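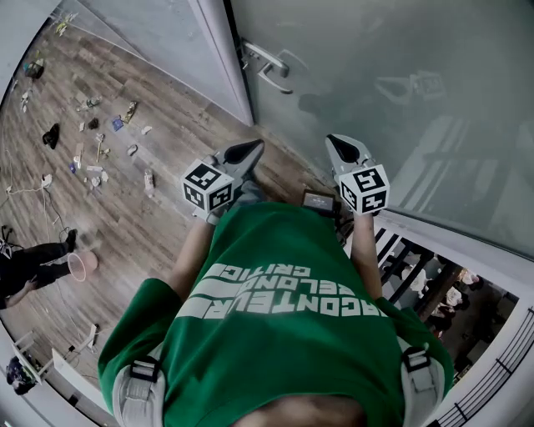 **Figure 2.** Bimanual collection at the Ikstead site, seen from above the operator.

### 3.2 Collection procedure

Demonstrations were recorded at two sites, Ikstead and Skodircombe, following the protocol of Orbán with changes to the calibration step. The operator holds one gripper in each hand and performs the task directly, without a robot present. Hand pose is estimated from printed fiducial patterns. Each gripper carries a marker cube with a pattern on every visible face (Figure 2), so that a turn of the wrist that hides one face will often expose another. Frames in which no face of a cube can be decoded are filled by interpolation when the gap is short; longer gaps end the episode.

Every session opens with a calibration sequence in which both grippers are held still, then opened and closed fully. Operators worked in blocks of 20 minutes and recorded no more than 12 blocks per week. Task order was shuffled within a block. An episode starts when both cubes are first decoded and ends on a spoken cue, which is trimmed from the audio track before storage.

We did not clear the work area between episodes. The floor in Figure 2 holds a crumpled black cloth, a wrapper and various scraps, and cables run out from the wall. Policies trained on the tidy Atcombe set had shown a strong dependence on plain backgrounds, and we wanted the new set to cover a wider range of surfaces and clutter. Reflective surfaces remain a problem. The glass panel ahead of the operator returns a blurred image of a gripper and its cube, and a detector with a loose threshold may report such an image as a second marker. We reject any detection whose estimated depth lies beyond the reach of the operator's arm.

After filtering, 55 episodes were set aside for manual review by Ha-rang Seok, who labeled the start and end of each grasp. These labels are used only for evaluation in Section 5.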